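Progress Report to the Kramer Fund: Relationship Conduct and Disclosure Study
Grant period: second reporting window, closing January
Prepared by Natnael Negash
4 min read

1. Status

The study examines how public employers handle intimate relationships between senior officials and people who report to them or do business with them. Work on the policy archive is finished. Coding of case files is behind the schedule in the original proposal by one month. Interviews started on time and are continuing.

2. Policy archive

The archive now holds 2,566 conduct policies from city, county and state employers. The proposal set a floor of 2,000. Duplicates and superseded versions have been removed from that total and are stored separately, with the date each one was replaced where the employer gave it.

Each policy was coded for whether it requires disclosure, who must disclose, who receives the disclosure, and what happens to the reporting line afterward. The most common gap is the third item. Many policies tell an official to disclose a relationship and do not say to whom. Where a recipient is named, it is usually the official's own supervisor, and for elected officials there is often no such person.

A second gap concerns relationships that have ended. Most policies are written in the present tense and cover people who "are" in a relationship. Two former partners who still share a reporting line are outside the rule in those jurisdictions, although several of the case files concern exactly that situation.

3. Case files

Case files are drawn from closed ethics inquiries released under public records laws. Gadisa Nigatu leads the coding. The Ovley office released its files late and in scanned form, and the text had to be corrected by hand before coding could begin. The delay reported in section 1 comes from this. 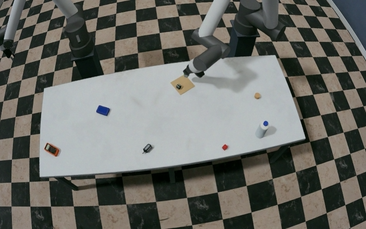
Coding was also paused for a week while the rules for spouses were rewritten. The first version treated a spouse as a witness in every file. In some files the spouse was the complainant, and in others the spouse worked for the same employer and was affected by the outcome. These are now three separate codes. Files coded before the change have been redone.

We do not record the names of any party. The Corkell files arrived with names left in, and these were removed before the files were opened to the coding team.

4. Interviews

Interviews are with human resources and ethics staff only. We are not contacting officials, their partners or their families. Recruitment has been easier in large employers, where the job of handling disclosures belongs to a specific person. In small ones the same staff member may also handle payroll and hiring, and scheduling takes longer. The Ulow interviews have been moved to the evening at the request of the staff there.

5. Budget

Spending is within the approved lines except for transcription, which is over by $3,000. The overrun is covered by unspent travel money, as most interviews were done by phone. We ask the Fund to approve this transfer in writing. No increase in the total award is requested.

6. Next period

Coding of the remaining Ovley files will be completed first, followed by a reliability check on a sample drawn from all sites. A draft of the policy chapter will be sent to the Fund before the check is finished, as the chapter does not depend on the case files. The draft disclosure form promised in the proposal will go to 3 employers for comment, and their remarks will be attached to the next report.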